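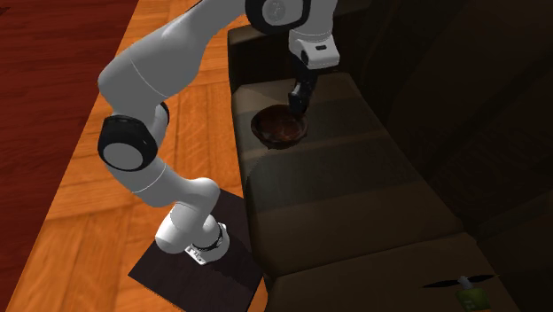 Open day at Candel: questions for the people who teach the arm

Candel opened its Sutgate workshop to visitors on 29th April, and most of the people who came went straight to the simulation desk. The company works on arms that pick up things left lying in a living room. Almost all of the early work happens on a screen, and the task on show was a brown bowl on a sofa.

I asked the engineer running the desk why a sofa.

"Because that's where people leave things," she said. "Everyone in this field starts with a table. A table is flat and hard and you know the height. A seat cushion has a seam and a slope, and there's a backrest in the way of the elbow."

The arm in the simulation stands on the parquet right beside the seat, and it has to reach up and over to get its two fingers down to the bowl. She said the team tried other spots for the base before settling on that one. Further back, the arm ran out of reach at the far cushion.

A bowl is harder than it sounds. "You can't close on the whole thing, it's too wide," she said. "So you go for the rim. One finger inside, one outside. If you come down a little off, you push the bowl into the cushion and it tips."

The team ran 1,000 attempts at the bowl in November, under a project it calls Pattinasarany. Of those, 268 failed. I asked what went wrong in them.

"In 234 of them the fingers touched the rim at a bad angle and the bowl slid," she said. "The rest were a mix. Sometimes the arm folded itself into a pose it couldn't get out of."

A visitor next to me wanted to know whether the dark upholstery was a problem, with a dark bowl sitting on it. The engineer said yes, and that it was chosen for that. The sofa back is in heavy shade as well. "If we only trained on a white bowl and a blue couch, we'd have a nice video and not much else."

The next step is moving the same task to a real arm, which will be done with Jurnen, a hardware firm in the same building. Two rooms upstairs have been set aside for it. She would not give me a date.

"Real cushions sink," she said. "Ours sink a bit too, on the computer, but I don't trust it yet - we'll find out how wrong we are when we get up there."

Candel plans to hold another open day once the upstairs rooms are running. Entry will be free, and children are welcome with an adult.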